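How Does a Workplace Buy a Robot Arm?

Buying a robot arm is a bit like buying a bike. The bike has a price, but you also need a helmet, a lock and somewhere to park it. The people in charge have to plan for all of it before they spend anything.

Start with the job

The first step is to write down what the robot must do. At Plakside, a small sorting workshop, the job was to pick up mixed objects from a metal bin. The planners asked four questions. How heavy is the heaviest object? How far must the arm reach? How fast must it work? What shapes will it grip?

An arm that is too small cannot do the job. An arm that is too big costs more and takes up more floor.

Add up the extras

The arm is one line in the budget. The gripper, the part that holds things, is often sold separately. So are some cables, the safety equipment and the training. Plakside set aside money for three spare grippers, as fingers wear out and wrappings tear.

Waiting time counts too. The workshop ordered in February and planned for a delivery seven weeks later.

Try it before you decide

A test does not need fancy parts. Toy blocks and a bin held by clamps are enough to show whether an arm can reach into the corners – and whether its cables get in the way.

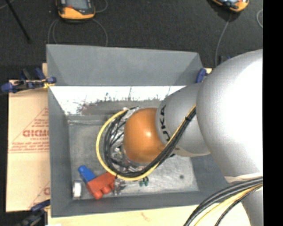 Craig Galbraith wrote in to add that cables belong in the budget as well, because they bend each time the arm moves and will one day need replacing. He keeps a separate line for them, with the price of fitting included.

Words to know

Budget: a plan for how money will be spent.
Gripper: the part of a robot that holds objects.
Quote: a price a seller offers before you buy.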